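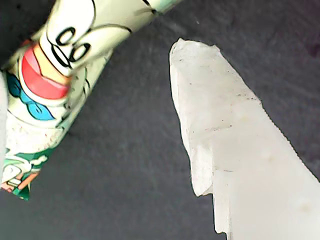

만화 그림 종이로 감싼 원통

2022년 1월 정기 모임 회의록

이번 달도 서기는 저예요. 말이 빨랐던 부분은 제가 알아들은 대로 적었으니 빠진 게 있으면 게시판에 댓글로 달아 주세요. 녹음은 안 했습니다!

1. 지난 회의록 확인
다들 읽고 오셨다고 해서 그대로 통과했어요. 오타 하나만 고쳤습니다(‘퇴비장’을 ‘퇴비잔’이라고 써 놨더라고요, 제가).

2. 텃밭 물 문제
제일 오래 얘기한 안건이에요. 아래쪽 밭은 여름만 되면 수압이 뚝 떨어져서 호스를 대도 졸졸 나오잖아요. 작년에 상추 다 태운 분들이 이번에는 꼭 해결하자고 하셔서 분위기가 꽤 뜨거웠습니다. 나온 의견은 두 가지였어요. 빗물통을 더 놓자는 쪽, 그리고 본관에서 배관을 새로 따자는 쪽. 배관은 Grevell에서 견적을 받아 봤는데 땅을 파는 비용이 따로 붙는다고 해서 다들 한숨을 쉬셨고요. 저는 개인적으로 빗물통 파였는데, 장마 전까지는 통이 비어 있을 거라는 지적에 할 말이 없었습니다.
결론: 우선 빗물통 4개를 들이고 배관은 6월 모임 때 다시 얘기하기로 했어요. 찬성 17표, 반대 2표입니다.

3. 씨앗 공동구매
올해도 Koval에서 한꺼번에 주문합니다. 작년에 따로따로 샀다가 배송비를 몇 번씩 낸 게 다들 억울하셨던 모양이에요. 토마토는 방울이랑 큰 것 둘 다 하고, 옥수수는 그늘 때문에 옆 밭과 꼭 상의한 다음에 신청해 주세요. 가지 모종은 씨앗부터 키우기 힘들다는 의견이 많아서 이번 주문에서 뺐습니다. 신청서는 창고 문 안쪽에 붙여 둘게요. 글씨는 제발 크게 써 주세요. 작년에 ‘부추’를 ‘배추’로 읽은 사람이 저예요.

4. 퇴비장
냄새 민원이 또 들어왔어요. 귤껍질이 너무 많이 들어간 것 같다는 말이 나왔고, 겨울이라 잘 안 삭는 것도 있고요. 마른 낙엽을 옆에 쌓아 두고 음식물 한 통 부을 때마다 낙엽도 같이 덮기로 했습니다. 익힌 음식은 원래도 금지인데 국수가 나왔대요... 범인은 안 찾기로 했습니다. 뒤집는 순서표는 밭 번호대로 돌리고, 자기 차례에 못 오시면 옆 밭이랑 바꾸면 돼요.

5. 창고 열쇠와 공구
창고 자물쇠가 얼어서 안 열린다는 분들이 계셨어요. Dratholm 자물쇠로 바꾸자는 제안이 있었는데, 일단 기름칠부터 해 보고 그래도 안 되면 바꾸는 걸로요. 그리고 큰 전지가위 빌려 가신 분, 돌려주세요. 저도 감나무 잘라야 합니다.

6. 회비
밭 한 칸에 45,000원, 작년이랑 같습니다. 올리자는 얘기가 살짝 나왔다가 빗물통 값은 적립금으로 된다고 해서 쏙 들어갔어요(다행!). 입금할 때 이름 말고 밭 번호를 써 주세요.

7. 기타
- 봄맞이 대청소 날짜는 땅이 녹는 걸 보고 단체방에서 투표합니다.
- Prorora 카페에서 커피 찌꺼기를 주신대요. 바로 밭에 뿌리지 마시고 퇴비장에 넣어 주세요.
- 길고양이 집을 창고 뒤로 옮기자는 안건은 시간이 모자라 다음 달로 넘겼어요.
- 아래쪽 밭 입구에 깔린 판자가 미끄럽습니다. 새 판자 남는 분 계시면 연락 주세요.

다음 모임도 같은 곳, 같은 시간이에요. 난로가 한쪽만 따뜻하니까 담요 하나씩 챙겨 오세요.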